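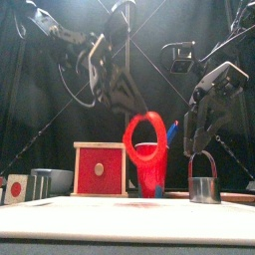 Why does a two-armed robot freeze halfway through a job when neither arm is anywhere near the other? Usually the planner has decided that the arms might meet at some point, and it would like both of them to sit very still until somebody sorts out the paperwork.

I have spent most of August on the paperwork.

Our planner is called Oltia. It takes a goal for each arm, works out a path for each, and hands both to Yakubu, the controller, which does what it's told at 1,000 ticks a second and has never once complained. Between the two sits a collision checker I wrote in a hurry, and it complains about everything.

The checker wraps each link in a fat capsule and asks whether any capsule on the left touches any capsule on the right. Fine. Then I added capsules for the cables, because cables droop and loop and go wherever they like, and a looping cable under a wrist gets a capsule the size of a Thanksgiving turkey. Two turkeys, one table, total gridlock. The left arm has a red ring in its fingers, the right has a pail by the handle, and as far as the software is concerned they are a hair from disaster.

Erlinda Cabrera, who reviews my code and is usually kind about it, left one comment on the merge request: "Did you want them to move?"

So I took the cable capsules apart. Each one is now a chain of 7 little spheres, and the spheres follow the wrist with a bit of lag. It's a lousy model of a cable. It's a much less lousy model than a turkey. Planning time went up to 19 milliseconds per query, which I can live with, and most of the phantom collisions went away.

Most. The other half of the problem was held objects. When a gripper closes on something, Oltia glues that thing's shape to the hand and treats it as part of the robot. Good idea, except my attach call filled in the hole in the ring. A ring became a slab. Every plan that brought it down over anything at all came back "in collision," and I stared at the red cup in the debug view for most of a Sunday before I thought to draw the mesh the checker was using. Convex hull. Of course it was a convex hull. I had picked that option myself, with a comment beside it reading "fine for now."

The ring is now 9 short capsules laid end to end in an oval, hole included. The pail is still one cylinder, with its handle ignored. I know. It's on the list.

What I'd like next is for the two paths to be planned with time in them, so one arm can slow down a little and let the other go by. At the moment they negotiate like two people in a doorway. Plodix, our scheduler, has hooks for it that were put in long before I got here and that I am slightly afraid of. One of the hooks is called maybe_wait. It takes an argument called really.

I've opened a branch.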